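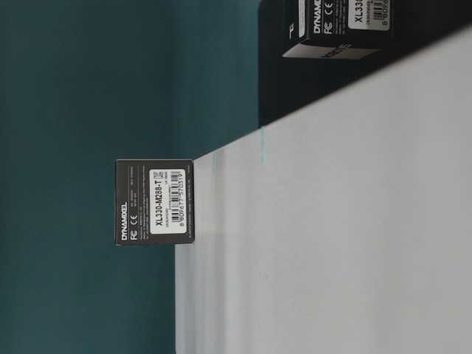 Teaching by hand at Sarnari

Thaddeus Pruitt has spent most of the winter moving a small arm by hand so that a second one can copy it. He runs the teaching bench at Sarnari, where the job for now is picking up a box and putting it down somewhere else.

"You hold the leader arm and do the task," he says. "The follower does the same thing a moment later, and we record both. I did 39 runs on my first day and threw out 11."

Most of those went because he had hesitated. "If I stop to think, the arm learns to stop there too."

The set now stands at 309 runs. Rina, the newer of the two setups, began in November with a gamepad, and Pruitt did not get on with it. "Fine for driving something across a floor. For turning a wrist, no."

He would like the boxes to start in more places. At present they mostly begin near the edge of the table, and the arm does worse in the middle. Cundell, which is paying for part of the work, has asked for 622 runs before the next review.

"That's a lot of boxes," Pruitt says. "My shoulder is all right so far. We swap over every hour."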